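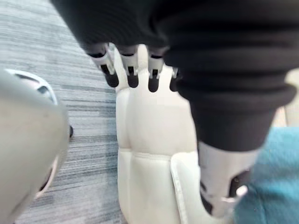
Speaker notes – offline sync in Flomum, the time and invoicing app

Slide 1. Title. Say name, say team. Credit Chinyere Babalola for the sync queue and Morenike Oyelaran for the test data. Slides go up after the Thursday session.

Slide 2. The problem. A field technician logs hours in a basement with no signal. The phone stores the entry. The office edits the same job in a browser. Both sides come online and the invoice is wrong. In October we had 762 support tickets tagged "sync". Pause here, let them read the chart.

Slide 3. What the old version did. Last write wins, by device clock. Phones with the clock set by hand won every conflict. One customer, Oyewole, billed a job at the old rate for a full month before their bookkeeper caught it. They have agreed to be named.

Slide 4. Data model. Every change is now a separate record with an entry ID, a field name, an old value, a new value and a server sequence number. The client never sends a whole row. Payload size went down for edits and up for new entries. Skip the table if time is short.
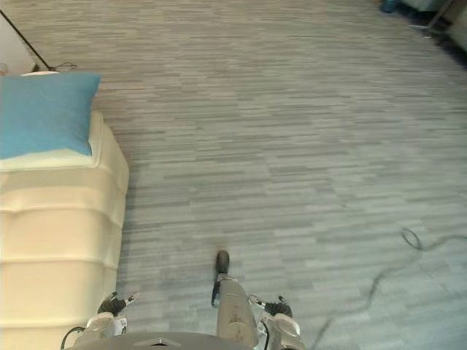

Slide 5. Merge rules. Different fields on the same entry: apply both. Same field, same value: drop the second record. Same field, different value: keep both and flag the entry. A flagged entry can't be invoiced until a person picks one. Expect a question about automatic resolution – the answer is no for anything that changes an amount.

Slide 6. The queue. Local database table, processed in order, one request in flight. Retry delay doubles after each failure, with a cap of 12 minutes. The user can force a retry from the settings screen. Mention that Android may stop background work, so the queue also runs each time the app opens.
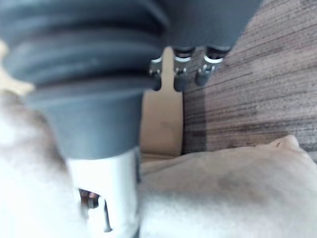
Slide 7. Migration. Two releases. The first writes both formats and reads the old one. The second reads the new one. Wilelix and Skendus were on the beta for both. Skendus found the bug with deleted clients: an edit queued against a deleted client blocked everything behind it. Fixed by moving the failed record to a side table and showing a notice.

Slide 8. Still open. Receipt photos go through a separate upload path and can arrive after the entry is invoiced. Time zone changes in the middle of a running timer. No date for either.

Slide 9. Questions. Repeat each one into the microphone. Backup slides 10 and 11 have the schema and the retry code.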